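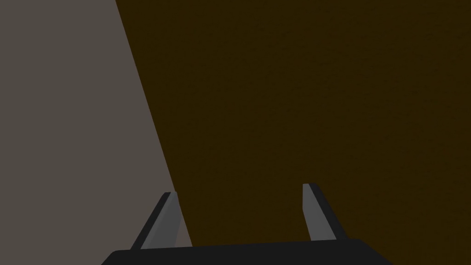

Jerome Gatchalian asked whether the Tromance keycards will still open the lower car park door once the lift works begin, as his stopped working there in June and the desk told him it was a system matter. They will. The lower door was moved to a separate controller, and any card issued before the change has to be re-encoded at the front desk in Akstead House. Re-encoding is free and the old card is kept. Replacement of a lost card is still charged to the apartment account.

The rest of this item sets out the access arrangements at Tromance for the period of the lift works, for owners, long-stay guests and anyone letting through the rental pool.

The complex has two lifts. The east lift serves the car park, the shop level and all residential floors. The west lift starts at the shop level and does not go down to the car park. Lacson, the lift contractor, will take the east lift out of service first and the west lift second. The two will not be out at the same time. While the east lift is off, the route from the car park to the apartments is by the ramp to the courtyard and then by the west lift. The ramp is covered for its full length and is 70 metres long. Luggage trolleys are kept at the bottom of it and should be returned there, as the bay at the top is a fire route.

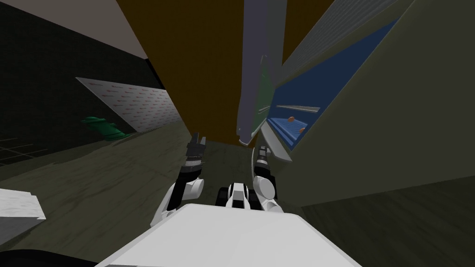

The west lift has a smaller car than the east lift and a lower rated load, which is shown on the plate above the buttons. Large furniture deliveries should be put off until the east lift is back. Where this can't be done, the service stair on the north side may be booked through the desk for one hour at a time. The stair has a half landing on each floor with a tight turn, and items longer than the landing will not go round. Measure before booking.

Apartments 107 and 707 are affected in other ways. The entrance to 107 is next to the east lift shaft, and there will be drilling on the other side of the wall between 9 am and 4 pm. It has been taken out of the rental pool for the first stage. Apartment 707 is directly below the lift motor room, and the hatch in its corridor ceiling will be open during the day. Guests already booked into 707 have been offered another apartment on the same floor.

Ski storage is unchanged. Lockers are reached from the courtyard and do not depend on either lift. The boot dryers run on a timer from 4 pm, and the timer will be reset by the desk after each planned power interruption. Interruptions are limited to the landlord's supply, so apartments will keep their power, but the corridor lights will go over to the emergency circuit and will be dimmer than usual.

The swimming pool and hot tubs stay open. The pool changing rooms have step-free access from the courtyard, and the accessible route to them is not altered. Step-free access from the car park is by the ramp only during the first stage. Guests who can't use the ramp may be set down at the courtyard gate, which the desk can open on request. The gate intercom is extension 280.

The Fikolmont shuttle will go on stopping at the main entrance. Its drivers have asked that luggage isn't left on the kerb at the stop, where the vehicle needs the full width to lower its step. The timetable is on the board inside the main doors.

Cards can be re-encoded at any time the desk is staffed. Bring every card for the apartment together, as encoding one on its own cancels the others in the set.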